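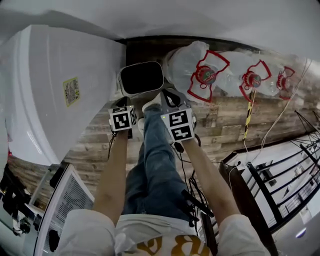 Page 2 of 4

Ticket: Upstairs shower runs cold after a few minutes, kitchen tap is fine
Product: Tirneck combination boiler, wall-mounted
Site: Rental house, Toledo
Opened by: Alfredo Enriquez
Status: Open, waiting on part
Last updated: 6 March 2025

Continued from page 1

Entry 6 - Support
Thanks for the pressure readings. The system pressure is where it should be, cold and with the heating on, so we can leave the expansion vessel alone for now. Please do the following and report back:

Turn the heating off at the room thermostat. Leave hot water on.
Open the kitchen hot tap fully and let it run for 4 minutes. Watch the display and write down anything that changes.
Close the kitchen tap, wait until the fan stops, then do the same with the upstairs shower set to its hottest position.
Do not run both outlets together.

Entry 7 - Alfredo Enriquez
Did both tests this morning with the heating off.

Kitchen: hot the whole time. The flame symbol came on when I opened the tap and stayed on. No codes.

Shower: hot at first, then lukewarm, then cold. The flame symbol went off while the water was still running, came back for a few seconds, went off again. No codes there either. When I shut the shower and opened the bathroom sink, the sink was hot right away.

The tenant says it has been like this since the middle of February. Before that she had no complaints. The only work done on the house in February was a new shower head, which she bought and fitted herself.

Entry 8 - Support
The flame going out while water is running usually means the flow has dropped below what the boiler needs to stay lit. A low-flow shower head can do that, and so can a shower valve that mixes in too much cold.

Please measure the flow. Put a bucket under the shower head, run it hot only for one minute and measure what you collect. Repeat with the head taken off the hose. The minimum for your model is in the installation manual, in the table headed Domestic Hot Water.

Entry 9 - Alfredo Enriquez
With the head on, the flow is just over the minimum in the table. With the head off it is well over. I ran it with the head off long enough to see if it would go cold and it did, only later than before. So the head makes it worse but I don't think it is the cause.

I put the old shower head back on anyway. Same result as with no head.

I also cleaned the filter at the cold inlet while I had the valves shut. There was some grit in it but it was not blocked. No change after cleaning.

Entry 10 - Support
Agreed, the head is a contributor only. Leave the old one on.

Next, please check for cold water crossing over into the hot side at the shower valve. Close the isolation valve on the cold supply to the boiler, then open the shower on full hot. The flow should fall to nothing within a few seconds. If water keeps coming, it is getting in from the cold side through the shower valve.

Open the isolation valve again when you are done and check that the kitchen tap runs hot.

Entry 11 - Alfredo Enriquez
Water keeps coming. It slowed down when I closed the isolation valve but it did not stop. I left it for 2 minutes to be sure. It was cold.

I then tried the kitchen hot tap with the isolation valve still closed and got a weak cold stream out of that too, with the shower turned off. Does that mean there are two bad valves?

Entry 12 - Support
No, one bad valve can do both. The hot pipe is shared, so if cold is passing through the shower valve it will show up at any hot outlet you open while the boiler is isolated. In normal use the kitchen draws enough through the boiler that you don't notice it.

What make is the shower valve, and is it a bar type or built into the wall?

Entry 13 - Alfredo Enriquez
Built into the wall, single lever with a separate temperature dial. It says Drandano on the plate. The number on the back of the plate ends in 300, the rest has worn off. The house was renovated before I bought it and I have no paperwork for the bathroom.

There is an access panel in the closet behind the shower. I can see two small screws on the valve body, one on each side, with slots.

Entry 14 - Support
Those are the service stops. Turn both clockwise until they seat - do not force them - and then repeat the test from Entry 10, this time at the kitchen tap only. If the kitchen now stops flowing with the boiler isolated, the shower valve is confirmed.

Entry 15 - Alfredo Enriquez
Stops closed. Kitchen tap ran for a second or two and then nothing. Opened the boiler isolation valve and the kitchen is hot again, no codes.

Entry 16 - Support
Confirmed. The check valves in the shower cartridge are not holding. The boiler is working as designed and there is nothing to replace on our side. You will need a cartridge with integral checks to fit that valve body. We don't stock other makers' parts, but a plumbing counter should be able to match it from the old one.

While the cartridge is out, flush the body. Grit like you found in the inlet filter is a common reason for a check valve not to seat.

Entry 17 - Alfredo Enriquez
Took the cartridge out. One of the two small checks has a piece of scale stuck in it and the rubber is torn. Tevonberg Supply matched it at the counter but has to order it in. The tenant is using the downstairs bath until then, with the service stops left closed.

Please keep the ticket open. I will run the kitchen and shower tests again once the new cartridge is in.

Entry 18 - Support
Ticket kept open. Reminder set for 19 days. If you post before then it resets.

Next page: 3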